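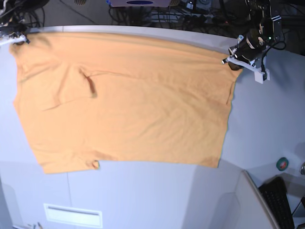 **Laundry & Linens > Folding and Storage**

**Thread: Does the "flat first" method do anything for creases?**

**dryer_skeptic** wrote:

I keep running into the same advice. Lay the shirt out flat on a hard table, pull the top corners until the edge is straight, smooth it down, then fold. Supposedly the creases are half gone before you even start and you never need an iron.

I don't buy it. I've been doing it since February because I got tired of being told I was doing laundry wrong, and my shirts come out of the drawer looking the way they always did. The big diagonal crease, the one you get when a shirt dries twisted on itself, doesn't care how flat the table is. You can pull the corners as tight as you like and the line stays right across the middle.

So has anyone compared this with just folding on the bed like a normal person? Not "I feel like it's better." Compared.

---

**mangle_and_press** wrote:

You're mixing up two things. Wrinkles from handling, the soft ripply ones, do come out with a hand and a flat surface. A set crease is a different animal. It went in when the cotton dried under a fold and it wants moisture or heat to let go.

So yes, the method does something. It doesn't do what the videos claim.

---

**dryer_skeptic** wrote:

> It doesn't do what the videos claim.

Then why does every one of them start with a shirt that has clearly been ironed? I'd like to see one with a shirt straight out of the bottom of the basket.

---

**sockdrawer52** wrote:

Has everybody seen the Todex board? Flip flip flip, done. I've had mine 2 years and every tee in the house is the same size on the shelf. No pulling on corners.

---

**mangle_and_press** wrote:

Same size, sure. Same creases too. A board folds what you put on it. If you slap a crumpled shirt on a Todex you get a neat rectangle of crumple.

Also it's sized for an adult medium or so. My husband's shirts hang off both sides and the hem ends up with a little flap turned under that then gets pressed in by everything stacked on top of it.

---

**sockdrawer52** wrote:

You can fix the flap by hand before the last flip. It takes a second.

---

**dryer_skeptic** wrote:

At which point I'm folding by hand with a piece of plastic underneath.

---

**plainhem** wrote:

I'm mostly with the OP but I want to defend the table. The bed is soft, so when you smooth one part you drag the rest. I noticed this with a heavy cotton tee, one of the Finberg ones that feel like a blanket. On the bed I'd chase the same ripple from one side to the other. On the kitchen table it went flat with two passes of my forearm.

The order matters more than anyone lets on, though. If you start at the hem and push up, the slack piles up under the collar. Start at the shoulders and go down. 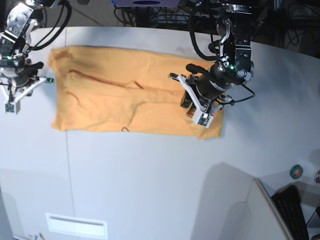 Do you fold a T-shirt lengthwise first or across first?

Lengthwise first. Bring each side in toward the middle so you have a long strip, tuck the sleeves back on themselves, and then fold the strip up from the hem. Across first leaves the sleeves sticking out and you end up stuffing them in at the end. I used to go across first, and the front of every shirt had a hard line right where it sits on your stomach.

---

**dryer_skeptic** wrote:

OK, the bed thing I'll give you. I tried it tonight on both and the bed is worse. I don't think it's a *method*, though. It's a table.

And I'm going to push back on shoulders first. I did it your way and got a ridge along the top where I'd been holding it. You pinch the fabric to hold it straight and the pinch leaves its own mark.

---

**plainhem** wrote:

Don't hold it so hard? Flat palm, not fingertips.

---

**towelwatcher** wrote:

Can I ask about towels and pants, or is this a shirt thread? Half the advice out there treats everything like a tee and it doesn't work. Terry cloth doesn't crease the same way at all. It slumps. I can get the long edges lined up and by the time I've turned around one corner has sagged and the whole thing looks like I sat on it.

---

**mangle_and_press** wrote:

Towels are forgiving as long as you don't look at them closely. Thirds lengthwise, then in half, folded edge facing out of the closet. The mess is all at the back where you can't see it.

Pants are where I'd argue with people. Everybody says match the legs and fold in half the long way, and then they wonder why there's a lump. It's the seat seam. The fabric in the crotch doesn't lie flat because it isn't cut flat, so when you lay one leg over the other you get a triangle sticking out to the side. Tuck that triangle in first. If you don't, it drags the waistband crooked and you get a long slanting crease down the leg that will still be there next week.
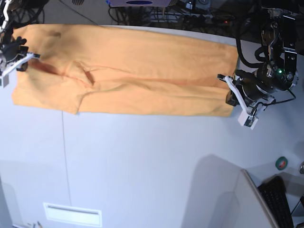 After that it's easy. Waistband to the left or right, whichever hand you favor, bring the cuffs up to just short of it, and fold again. Pockets smoothed down before, not after. A pocket lining that's bunched up will print through thin cotton and you can see the outline of it when you put them on.

I learned that from the Luangrath laundry pages, which are otherwise full of nonsense about vinegar.

---

**dryer_skeptic** wrote:

> Luangrath

Is that the site that says to fold everything within 5 minutes of the dryer stopping?

---

**mangle_and_press** wrote:

That one. And on this point it's right, sorry. Warm cotton is still willing to move.

---

**dryer_skeptic** wrote:

That would mean the timing is doing the work and the flat table gets the credit. Which is pretty much what I said at the start.

---

**sockdrawer52** wrote:

You said it did nothing. Now it's "pretty much" that the timing does the work. Goalposts.

---

**dryer_skeptic** wrote:

Fair. I said it did nothing for the set crease and I'm sticking to that.

---

**towelwatcher** wrote:

For what it's worth I bought a Ternisov folding mat on this forum's advice last year, the felt one. It slid off the counter twice in the first load and now the cat sleeps on it. I'd be careful about buying anything to fix this.
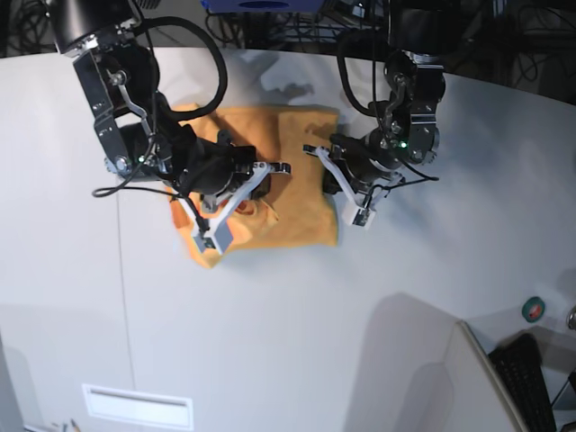 **Posted by bluebin_betty** | Member | 200 posts | July 17, 2022

Reading this a bit sideways because I used to fold for a living. It was a wash-and-fold counter, and on a busy day I'd do 300 pieces before lunch. Here's what I'd say to the OP.

You're right that pulling corners doesn't remove a set crease. At the counter we didn't even try. We shook the thing hard, once, holding it by the shoulders, and laid it down. If the crease was still there it went to the press or it went in the bag as it was, depending on what the customer paid for.

You're wrong that the table is only a table. Ours was hard and smooth and a little slippery, and that let the cloth spread out under its own weight. I've tried the same thing on a wood table with a tablecloth on it and the shirt grabs. Towels especially.

On terry: stop picking it up. Every time you lift a corner to fix it, the rest bunches toward your hand and you've made a new problem. Slide it. Hand flat, push the fold over, leave it alone.

Boards I have no opinion on. We had one and it was used for holding the door open.

---

**dryer_skeptic** wrote:

"Shake it hard, once" is the first thing in this thread I haven't tried. I shake them, but sort of limply.

Still think the videos are using ironed shirts.

---

**bluebin_betty** wrote:

Oh, they definitely are.

---

**sockdrawer52** wrote:

The Todex one used a wrinkled shirt in the demo.

---

**plainhem** wrote:

Link?

---

**sockdrawer52** wrote:

Looking for it.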